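Recasting and Continuity in a Long-Running Serial: Viewer Response to the Third Lead of Clodstead

Project report, Television and Audience Studies
Author: Ásdís Zoëga
Submitted in November

1. Background

Clodstead is a science fiction serial in which the central character, the Surveyor, has been played by three actors. The in-story explanation is that the Surveyor's body is rebuilt after each "long crossing" and the memory is kept. The device was introduced in the last episode of series two and has been used once more since, between series five and series six.

Most fan writing about the program treats each lead as a separate period and ranks the periods. The ranking itself is of limited use for analysis. What can be studied is which features of a period viewers refer to when they rank it, and whether those features belong to the actor, the scripts or the supporting cast. The three are often mixed together in a single post.

This project looks at the third period (series six to eight), in which the Surveyor travels with two companions, Lodano and Siment. It was selected for two reasons. The period is complete, and the companion pairing changed partway through: Siment does not join until the opening of series seven.

2. Research questions

RQ1. When viewers comment on the third lead, do they comment on performance, on writing or on the companions?

RQ2. Does the balance change after Siment joins?

RQ3. Do viewers who prefer an earlier lead use different terms from those who prefer the third?

3. Material

Two kinds of material were used. The first was a set of 3000 public posts from the main discussion board for the program, taken from the episode threads for series six, seven and eight. Posts under five words were left out, as were posts consisting only of a link or a quotation. The second was a group of 19 viewers who completed a written questionnaire and then watched two episodes in the media room, one from series six and one from series seven. All of them had seen at least one full series before taking part.

Each viewing session ran for 60 minutes of screen time with a break between episodes. Participants wrote notes by hand during the break and again at the end. No discussion was allowed until the second set of notes had been collected.
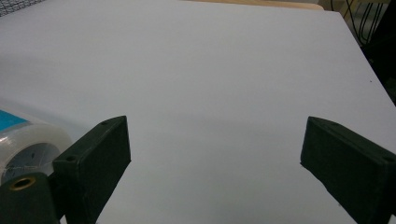

4. Coding

Posts were coded by hand using the scheme in Hjaltadóttir's course reader on serial drama, with one change. The original scheme has a single category for "character." This was split into "character as written" and "character as played," because the distinction is the subject of RQ1. The final list had five categories:

Performance (voice, movement, timing, comparison with earlier leads)
Character as written (motives, moral choices, consistency with earlier series)
Companions (Lodano, Siment, the pairing)
Plot and pacing
Production (music, sets, effects, title sequence)

A post could be given more than one code. Posts that named the lead but gave no reason for the opinion ("best one yet," "not for me") were placed in a remainder group and not analyzed further. The remainder was larger than planned for, and a second pass was made to check that sarcasm had not been filed there by mistake. Some had.

The split between "as written" and "as played" caused most of the difficulty. A typical post says that the Surveyor is "colder" in series six. This may refer to the dialogue, the delivery or both. The rule adopted was to code as performance only where the post mentioned the actor by name or described something audible or visible. All other cases were coded as written.

5. Findings

5.1 Series six

Character as written was the most frequent code in the series six threads, followed by plot and pacing. The complaint that appears most often is that the Surveyor abandons the settlement in episode three and the matter is never raised again. Performance was mentioned less than expected for a debut series. Where it was mentioned it was mostly favorable, including in posts that disliked the scripts.

Lodano is discussed mainly as an audience stand-in. Several threads note that she is given the same scene in consecutive episodes: she asks what the machine does, and is told to stand back from it. 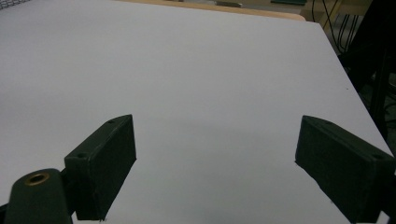
5.2 Series seven and eight

The companions code rises sharply with the first episode of series seven and stays high to the end of the period. Siment is credited with changing the tone, in particular with giving Lodano someone to talk to when the Surveyor is off screen. A repeated wish in these threads is that the three-person arrangement had been in place from the start of the period.

Performance comments also become more frequent, and more specific. Posters who described the lead as "stiff" in series six describe the same delivery as "dry" or "deadpan" in series seven. The scripts give the Surveyor more replies and fewer speeches in this series, and it is possible that viewers are responding to the format of the lines — the present data cannot separate the two.

5.3 Questionnaire group

The written notes follow the board material in outline. Participants who named an earlier lead as their favorite used more comparison terms ("still," "again," "used to") and referred back to specific older episodes. Those who preferred the third lead wrote more about scenes between the companions. One participant preferred the second lead but rated the series seven episode above anything from that lead's run, and gave Siment as the reason.

6. Limitations

Coding was done by one person. Agreement with a second coder was not measured, and the written/played split in particular would need this before the figures could be relied on. Board users are also a committed group. Casual viewers, who may not distinguish series six from series seven at all, are absent from the material.

The order of episodes in the sessions was fixed, with series six always first. Any preference for the second episode may partly be an effect of order.

7. Further work

The same scheme could be applied to the second lead, whose companion remained unchanged for the whole period. A comparison would show whether performance comments increase over time without a change in the supporting cast. The coding sheet and the blank questionnaire are in Appendix A.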